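Subject: Re: [fruit-growers] Grafted mango trial, second season
From: Njoroge Lyimo
Date: 07/07/2018

Hello all,

Great news from Kinyua, and thank you Tumaini for writing it up! My answers are under your points.

Tumaini Mwaipopo wrote:
> 1. We grafted 900 seedlings in March and lost only 40.

Wonderful! Did you wrap the unions with tape or with strips of old bag? Ours at Cikoven did far better with tape.
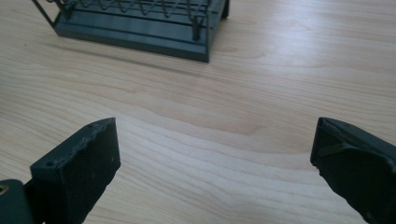

> 2. Fruit fly is still our worst trouble. Jabari wants more traps.

I'm with Jabari. We hang ours at head height on the shady side, and pick up every dropped fruit in the morning (dull work, but what a difference it made to the late crop).
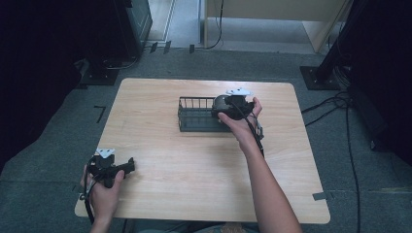
Bury the drops deep, or tie them in a black sack and leave it in the sun for a week. Zhiqiang Luo has a good note on baits and I'll ask him to post it.

Has anyone got scion wood to swap? I can spare six bundles and would love a late variety in return.

Njoroge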